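Kitchen worktop

A kitchen worktop (also countertop, counter, or in older British use just "the side") is the flat horizontal surface fixed over base cupboards in a kitchen and used for preparing food. Usually set at standing height. Most are 600 mm deep in British kitchens, deeper on islands.

Contents
1 History
2 Materials
3 Marble and marble patterns
4 Edges and joints
5 Care
6 In rented housing
7 See also

History

Before fitted kitchens the work was done at a table, often a scrubbed pine one in the middle of the room, and the washing up in a separate scullery. Shelves and dressers stood against the walls, all at different heights. The continuous surface came in with the fitted kitchen between the wars and spread slowly -- many British homes still had a free-standing cooker and a table well into the 1960s.

Standard heights followed standard cupboards. The usual figure now is 90 cm from the floor, a bit more for tall households. Lower sections for baking or for seated use are sometimes built in but add to the cost.

Materials

Laminate. Printed paper under resin, bonded to chipboard. Cheapest and by far the commonest. Swells if water gets into a joint or a cut edge. Comes in plain colours, wood prints, stone prints.

Solid wood. Oak, beech, iroko. Needs oiling, more often in the first year. Goes black round the sink if neglected. Can be sanded back, though, which laminate can't.

Natural stone. Granite is hard and takes heat reasonably well. Slate is softer, scratches pale. Marble, see below.

Engineered stone. Crushed quartz in resin. Even in colour, doesn't need sealing. Resin can scorch under a hot pan, so a trivet is still neccessary. Cutting it dry makes dangerous dust and this has led to restrictions in a number of countries.

Stainless steel. Normal in restaurants, less so at home. Noisy.

Others -- tile, poured concrete, recycled glass. Tile was popular in the 1970s and 80s, fell out of favour on account of the grout.

Marble and marble patterns

Marble is limestone changed by heat and pressure. White marble with grey veins is the type most people have in mind, the veins being other minerals carried in the original rock. No two slabs match. Fitters try to cut adjoining pieces from the same slab so the veins run on across the joint, with mixed success.

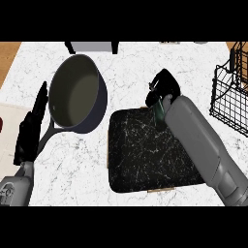 It stays cool, good for pastry. It is also fairly soft and reacts with acid, so lemon juice, vinegar and wine leave dull marks known as etching. Sealing slows down staining but does not prevent etching, a point often got wrong in sales leaflets. Some owners hone the surface (a matt finish) so the marks show less.

Imitation is old. Painted marbling on wood was common in the nineteenth century, printed oilcloth after that. Today the pattern turns up on laminate, porcelain sheet, quartz, vinyl film. Cheaper prints repeat at short intervals and the eye picks this up on a long run. Dark versions, white veins on black, are sold for the same uses and turn up on trays and dishes aswell.

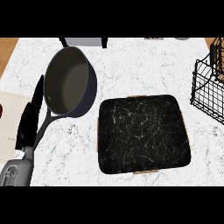
Square black dish with pale veining, on a white marble surface.

Edges and joints

Square edge, pencil round, bullnose, bevel. Bullnose is kindest to hips and crockery. Laminate corners are generally joined with a mason's mitre, routed from a template and pulled together underneath with bolts. Stone is butted and filled with coloured resin. Upstands at the wall keep water out of the gap behind, sealed with silicone which needs replacing from time to time.

Care

Wipe spills at once, acid ones especially. Mild washing-up liquid and water for nearly everything. No scouring powder on laminate or polished stone. Boards for cutting, stands for hot pans. Limescale removers are acid and should be kept off marble altogether.

In rented housing

Worktop damage is a frequent cause of deposit disputes -- burns and knife marks mainly. Fair wear has to be allowed for. Photographs at the start of the tenancy help both sides, a dated inventory more so.

See also

Fitted kitchen
Splashback
Chopping board
Scullery

Page last edited 2019-04-13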